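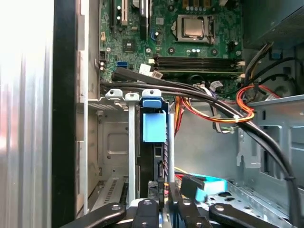 Project report: teaching an arm to take PCs apart
Group members: Nuria Nieto, Wai-kit Yen, me (Pramila Joshi)

So our group picked desktop teardown, mostly because Wai-kit loves old computers and talked us into it! The plan was to drive the arm by hand through one small job, pulling the hard drive carrier, and record every try so the model could learn from us (we called the project Lostiment, don't ask).

We started in January and I was terrible at it. The wrist camera is the only view we train on, so I made myself drive from that feed too, and judging depth with cables everywhere is hard. Nuria got the hang of it way faster than me.

We ended up with 200 recordings. I threw out 22 where the arm stopped halfway, and kept the clumsy ones where we missed the latch and went back for it, which Wai-kit and I argued about for ages. I still think the model needs to see a recovery or two.

Labeling took up to 7 minutes per recording, way more than we'd planned for. Next term we want to try unplugging SATA cables, and Nuria is already rewriting the label sheet for it.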